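Stulbridge Community Board > Health & Support Groups > Carers and families
Thread: Monthly support group moving to Tullow Hall - thoughts?

tidewrack
Posted 5/5/19
The regional branch has emailed to say the Stulbridge carers' group will stop meeting at the Skyrme Centre after August and merge with the one at Tullow.
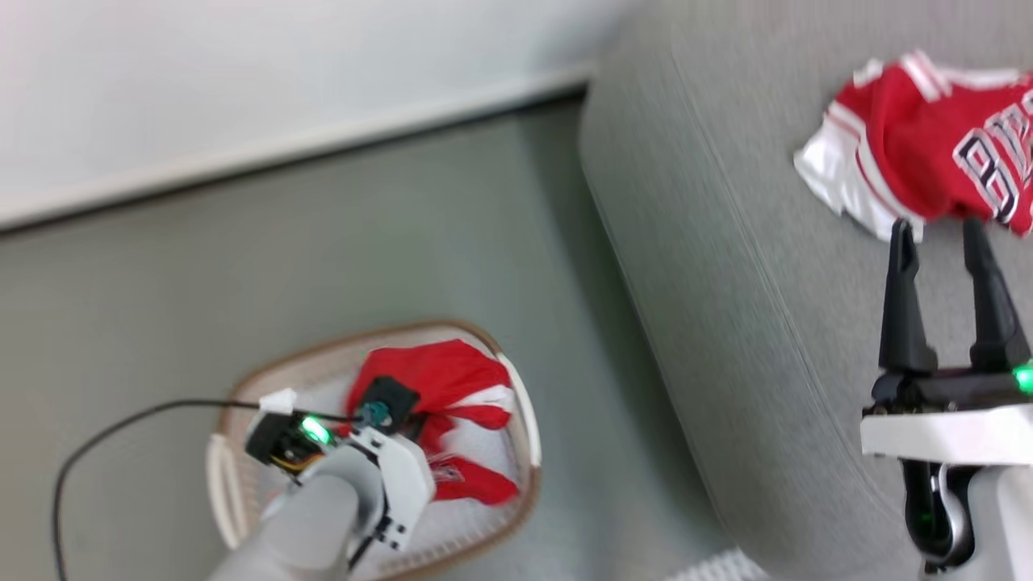

The reason given is cost. Room hire at Skyrme has gone up to $474 a quarter and Tullow Hall is offering theirs for $362. I understand the branch has to watch its spending, but Tullow is 70 km from my place and I can't leave Mum on her own that long. She has Parkinson's and her afternoons are unpredictable. Is anyone else affected, and has anyone replied to the email yet?

Bracken_Rd
I replied the same day. Got a form answer saying feedback was being collated. We've been going to Skyrme for a few years and it's the only place my husband will go without an argument, so I'm not happy.

olivine
I'm on the Tullow side, so bear with me. Our group has been down to a handful of people since last winter and the branch nearly closed it. A merge keeps one decent-sized group going. The hall has a ramp, proper parking and an accessible toilet. Skyrme has that step at the side door and the lift that's always out.

tidewrack
The lift was fixed. I take the point about the parking.

Bracken_Rd
The difference is $112 a quarter. That's a sausage sizzle. I don't believe that's the real reason.

olivine
It might not be the only reason. The facilitator covers both groups and the branch pays her travel as well. If you add that in, it would be a fair bit more over a year.

mudlark77
Former branch member here, not involved any more. The local fund had a bit over $4,000 in it when I left and that was meant to cover everything: hall hire, printing, the respite vouchers, the guest speakers. I'd sooner lose a venue than the vouchers. People who can't get to meetings at all still use those.

tidewrack
I didn't know the vouchers came out of the same money. Does anyone know if they can be used to pay a sitter while you're at a meeting? That would change things for me.

mudlark77
They could in my time. You had to put the request in a fortnight ahead and use a registered worker, so no neighbours or family. Ring the branch and check, the rules may have changed.

Endau_local
Has anybody thought about those of us out at Endau? Skyrme was already a long drive and Tullow is the other direction again. We asked for a phone-in option two years ago and were told the group works best face to face. It doesn't work at all if you can't get there.

Bracken_Rd
Agree with this. A phone or video meeting every second month would cost next to nothing.

olivine
I'd support that as an extra. I wouldn't want it to replace the real thing. Half of what I get from the group is the cup of tea afterwards, and my internet drops out whenever it rains.

Endau_local
Fair enough, but you've got a hall in your street.

olivine
Fifteen minutes away, but yes, I know I'm one of the lucky ones here.

quollwatch
Alternate the venues? Skyrme one month, Tullow the next. Both places hire by the session if you ask, although the casual rate is higher. My sister's MS group does it that way and they've kept most of their people.

mudlark77
It was raised once before and knocked back because people turned up at the wrong one. I think a reminder text would sort that out. Worth raising again - put it in writing and get a few names on it.

Bracken_Rd
I'll sign it. I still think they should have asked us before deciding.

tidewrack
I'll write something up tonight. So far I have: alternate venues, a phone-in option for Endau and anyone else who wants it, and a clear answer on using vouchers for a sitter. Message me if you want your name on it or want something changed. I'll leave the cost argument out unless people feel strongly.

Bracken_Rd
I feel strongly, but leave it out.

Endau_local
Put me down. Two names from this house.

olivine
Happy to sign if it says the Tullow meetings keep going. Will message you my details.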